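# Sorting board for the Mina playroom

Ivan Romaniuk and Marcelino Queiroz, project report, 10th May

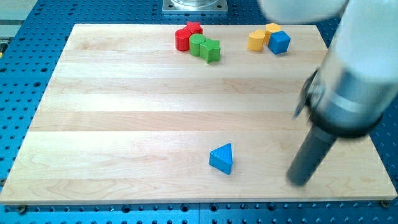

*Fig. 1: Board and blocks on the blue work table, most of the blocks in two groups near the far edge.*

## What we set out to do

The playroom at Mina in Iltudham wanted a flat surface for sorting games that could be lifted off a table and put away on a shelf. They had been using a folding tray, and the blocks slid into the crease. We were asked for something plain with no rim, so that small children could reach the blocks from any side.

We had a budget of 40 pounds and had to finish by the end of the spring term. Work started in April.

## The board

The board is made of long strips of light wood glued edge to edge. We bought it ready glued from Plivberg, as making our own panel would have taken most of our workshop time. Some strips have slightly darker streaks in them and the seams can still be seen faintly. Marcelino wanted to stain it so that it was all one colour. We left it pale in the end because the yellow blocks looked dull on the stained offcut.

Sanding took longer than planned. We began with 80 grit, which was too coarse and left scratches across the grain, and then had to work back up to 240. The corners were eased by hand until they no longer caught on a sleeve. The finish is two coats of a water-based varnish sold as safe for toys.

## The blocks

The blocks are coloured wooden shapes. Among them are cylinders and stars in red and in green, a blue cube, and yellow blocks, one with a rounded top and one with angular sides. We did not make them. Conceição, who runs the playroom, lent us the ones the children already know.

We wanted a set that could be sorted in more than one way. A red cylinder can go with the red star or with the green cylinder, and both answers are right. The yellow blocks and the cube do not pair up like this, so a child has to decide what to do with them.

## Trying it out

We tried the board ourselves before taking it to the playroom. The work table has rows of holes all over it, and a block put straight on it does not always sit level. On the board the blocks stood properly, including the stars when stood close against the cylinders.

At the playroom the board was used on a low table with a cloth. It slid when a child leaned on it, so we stuck four felt pads underneath. These did not help much. Thin rubber ones from the same shop worked better.

Most children sorted by colour first. When asked for another way, several built a tower.

## What we would change

- Buy a thinner board. It is heavy for one person to carry.
- Order the varnish earlier - we lost 2 days waiting for it.
- Cut a hand hold in one short side.

The board is staying at Mina. Ivan will check the varnish before the summer break and sand back any rough spots.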